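Notes > Robotics > Opinion
Last updated: Jan 9, 2020

I've come around to boring planners. Back in October we swapped our fancy trajectory optimizer at Dinholm for a plain sampler with a 3-second timeout, and I haven't missed the old one (well, maybe the pretty plots!). It had 163 settings. I understood maybe nine.

What I want is a planner that fails fast and tells me why. Give me a yellow plastic ring lying flat on a mat and I'd take a clear "no grasp found" over a gorgeous path into the table.

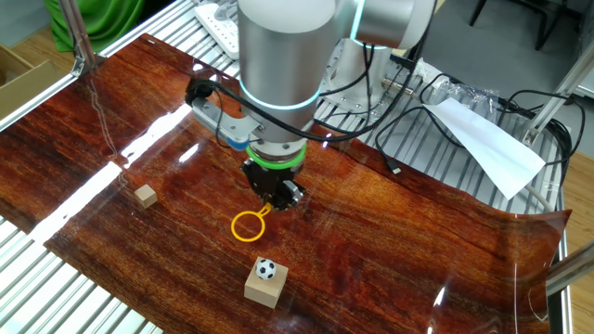

Urkitz wrote back that I'm blaming the planner for bad perception, and that a better depth filter would have saved the optimizer. Fair, partly! But I went through 358 failed runs in the logs, and most had a perfectly good pose sitting right there. The solver just wandered off. So I'm keeping the dumb one, and next I'm going after the config files.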